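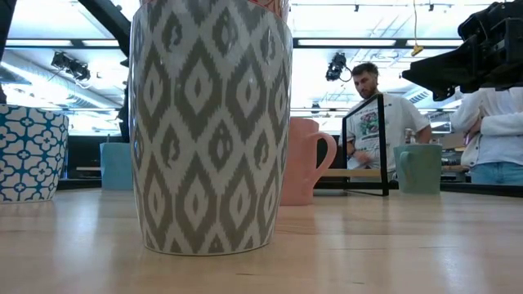

両腕そろって使ってこそ値段に見合うのであり、片腕しか動かさないのなら単腕の機種を買ったほうがよい、というのが導入先から繰り返し寄せられる評価で、Ziltskaを扱う記事の多くはこの指摘から始まっている。

Ziltska

印刷する | このページをメールで送る

Ziltska(ジルツカ)は、Wukbergが設計・製造する卓上型の双腕マニピュレーション用キットである。作業台、2本のロボットアーム、平行グリッパー、カメラ、制御用ソフトウェアZuluを一式として供給する。食器や容器など日用品の把持、移載、整列を主な対象とし、研究機関、教育機関および軽作業の自動化を検討する事業者に向けて販売されている。据付と保守はGikowが受託する。

概要

本キットは、卓上作業の遠隔操作、動作の記録、記録に基づく自動実行の三つを同一の機材で行うことを前提に構成されている。産業用の双腕ロボットと異なり、可搬質量と速度は低く抑えられている。想定される対象物は、片手で持てる大きさのカップ、皿、小型の容器、布、軽い箱などである。

名称はWukberg社内の開発呼称をそのまま製品名としたもので、語義は公表されていない。表記は英字が正式であり、日本語の取扱説明書では「ジルツカ」の読みが併記される。初期の資料には「Ziltska台」という表記も見られるが、これは作業台だけを指す場合と一式を指す場合があり、現行の資料では使われない。

構成

作業台は、天板とその周囲を囲む黒色のアルミ押出材フレームからなる。天板には淡色の木材が用いられる。木材の採用理由についてWukbergの技術資料は、陶器を置いたときの衝撃音が小さいこと、クランプの締め直しによる傷を研磨で補修できることを挙げている。一方で木目や節の位置は天板ごとに異なるため、画像認識を用いる場合、ある台で学習した動作を別の台へ移すと認識の成績が変わることがある。この点は利用者の間でもよく知られており、無地のシートを敷いて運用する例と、複数の台で記録したデータを混ぜる例がある。

アームは6軸の垂直多関節型で、左右のフレームに取付板を介して固定する。左右の機体は同一部品で構成され、入れ替えて使用できる。配線は外装に沿って束ねる方式であり、中空軸は採用していない。このため手首を同じ方向へ続けて回すとケーブルに張力がかかる。Zuluには手首軸の累積回転を監視し、上限に近づくと逆方向へ巻き戻す機能があるが、遠隔操作中は既定で無効となっている。 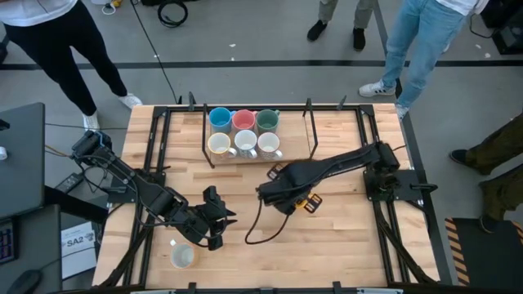
左右のアームの可動範囲は天板中央で重なるように設定されており、対象物の受け渡しや、一方で押さえて他方で持ち上げるといった動作はこの重複領域で行う。重複領域の広さは取付板の位置によって変わる。取付板を手前に寄せると操作者に近い側の作業がしやすくなるが、奥に置いたラックの上段へは届きにくくなる。Gikowの据付では、奥側の縁に置いた物品に両腕が届く位置を基準とし、そこから用途に応じて調整する手順がとられる。

受け渡しの際の干渉回避は、各腕を単純な立体の連なりとして近似し、その間の距離を監視する方式による。近似形状にはケーブルが含まれない。余長を大きく取った配線が相手側の指に掛かる事例が報告されており、改訂版の手引では結束位置の図が追加された。

グリッパー

標準のグリッパーは電動の平行開閉式で、左右一対の指を備える。指は黒色の樹脂部品で、先端が斜めに落ちた形状をもつ。工具1本で交換でき、Wukbergは標準指のほかに、布用の薄型指と、細い棒材用の溝付き指を供給している。

カップの把持には、外側から胴を挟む方法、縁を内外から挟む方法、取っ手をつかむ方法の三つがある。胴を挟む方法は姿勢が安定するが、径が開き幅を超えるものには使えない。縁を挟む方法は径の制約を受けない反面、指先が容器の内部へ入るため、飲食に供する器では衛生上の取り決めが必要になる。取っ手をつかむ方法は人の動作に近いものの、取っ手の向きを先に推定しなければならず、向きが奥側に隠れている場合は一度置き直す動作が加わる。

把持力は指の位置偏差と電流から間接的に推定する。力覚センサーは標準構成に含まれず、薄肉の樹脂容器では変形を検知できないことがある。施釉された陶器と素焼きの陶器とでは滑り方が異なるため、釉薬の有無ごとに把持力の初期値を設ける運用が推奨されている。

カメラ

カメラは、作業台の全体を捉える固定カメラと、手先に取り付ける小型カメラを組み合わせて用いる。固定カメラは台の上方または側方に据える。上方からの視点は物品の配置を把握しやすく、側方からの視点は高さ方向の位置合わせに向く。側方に低く据えた場合、手前の物品が奥の物品を隠すことが多いため、単独で使うことは推奨されていない。

手先のカメラは自機の指と対象物を同時に収める位置に固定する。指が常に同じ位置に映るので、取付けのずれは記録画像を見比べて判断できる。指が対象物に近づくにつれて背景の占める割合が減り、接触の直前には対象物の縁と指先の位置関係が主な手掛かりとなる。対向する腕が視野に入る配置では、相手側のグリッパーを対象物の一部と誤って認識する例がある。
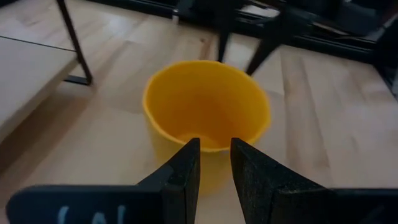 手先カメラの視点による黄色い容器とグリッパーの指。奥に別のグリッパーの指先が見える。

照明は付属しない。天井照明をそのまま用いることができるが、光沢のある器では反射の位置が視点とともに移動し、輪郭の推定に影響する。露出を自動にすると画面内の黒い部品の面積に応じて明るさが変わるため、記録時には露出と色温度を固定することが手引に明記されている。

ソフトウェア

Zuluは、操作、記録、再生、学習用データの書き出しを受け持つ。画面は左右のアームの状態表示、カメラ映像、作業一覧からなる。1回の作業の開始から終了までを「組」と呼び、組ごとに関節角、グリッパーの開度、各カメラの映像が同じ時刻軸で保存される。

組には成否の標識を付ける。標識は操作者が手動で与えるもので、自動判定の機能はない。失敗した組も既定では削除されず、書き出し時に除外するかどうかを選択する。途中でつかみ直した組を成功に含めるかどうかは利用者に委ねられており、複数の拠点でデータを合わせる際に基準の相違が問題となることがある。

再生機能は、記録した関節角をそのままたどるものと、カメラ映像から対象物の位置を補正するものに分かれる。前者は対象物を記録時と同じ位置に置く必要がある。後者では置き場所の変動を許容するが、許容範囲は対象物の形状と背景に依存し、製品仕様としての数値は示されていない。

作業例

手引に収録された作業例のうち、カップの整列は導入時の確認に広く使われる。色や柄、取っ手の有無が異なるカップを天板上に置き、指定したラックへ口を上に向けて並べるものである。評価の対象は、転倒の有無、取っ手の向き、隣の器との接触とされる。

同じ形の器を使うと課題は容易になる。そのため手引は、無地と柄物、円筒形と裾のすぼまった形を混ぜることを求めている。細かい繰り返し柄をもつ器では、柄の境界が輪郭として検出されることがあり、縁の高さの推定に誤差が生じやすい。白い器を淡色の天板に置いた場合には、逆に輪郭が検出されにくい。

ラックは市販の金網製のものを用いてよい。四隅に棒が立つ形のラックでは、手首を傾けて進入すると棒に指の側面が触れる。この場合は真上から下ろす経路を指定するか、奥の列から順に置く。手前の列を先に埋めると、奥の列へ置く際に腕の下面が器の縁に近づく。

設置と保守

輸送用の梱包を除いた一式の質量は112 kgである。床は水平で、台の周囲を人が移動できる広さを要する。非常停止釦は左右のいずれの側からも届く位置に設けるものとし、立会者が複数いる場合には停止の担当を事前に決めておくことが据付時の確認事項に含まれる。

制御機器と操作用の計算機は台の脇に置く。電源アダプターを床に直置きすることは避けるよう指示されている。フレームの継手は使用開始後に緩みが出ることがあり、最初の締め直しはGikowの作業者が行う。以後の点検は利用者の責任とされ、項目は継手、取付板のボルト、指の摩耗、ケーブルの被覆の4種である。

無償保証の期間は引渡しから90日で、指と結束具は消耗品として対象外となる。延長契約を結んだ場合、アーム単位での交換を受けられる。交換後は原点の再設定が必要で、交換前に記録した組をそのまま再生すると指先の位置がずれることがある。

提供形態

販売は3種の構成に分かれる。基本構成は台、アームおよび標準グリッパーのみで、カメラとZuluの記録機能を含まない。標準構成はこれらをすべて含み、出荷の大半を占める。貸出構成は内容が標準構成と同じで、月単位で契約する。貸出の申込みは2月に集中する傾向があり、この時期には納入までの待ち時間が長くなる。

基本構成から標準構成への変更は後から可能だが、手先カメラの取付けにはグリッパーの取外しを伴うため、出張作業費が別に発生する。購入時に構成を決めかねる場合、Gikowは貸出構成での試用を案内している。試用中に記録したデータは利用者に帰属し、返却時に機器側の記憶領域は消去される。

評価

肯定的な評価は、部品の入手性、指の交換の容易さ、記録形式が公開されている点に集まる。とくに記録形式については、Zuluを使わずに読み書きできることから、自作のソフトウェアと組み合わせる利用者が多い。

否定的な評価としては、ケーブルの外装配線、力覚センサーの欠如、日本語版手引の更新の遅れが挙げられる。手引の遅れは結束位置の図の追加に際して表面化し、英語版の改訂後も旧図のまま据付が行われた例があった。また、天板の木目の個体差については、仕様の範囲とするWukbergの見解に対し、無地の天板を選択肢に加えるべきだとする意見が利用者側に残っている。

関連項目

双腕ロボット
遠隔操作
平行グリッパー
Zulu(ソフトウェア)

印刷する | このページをメールで送る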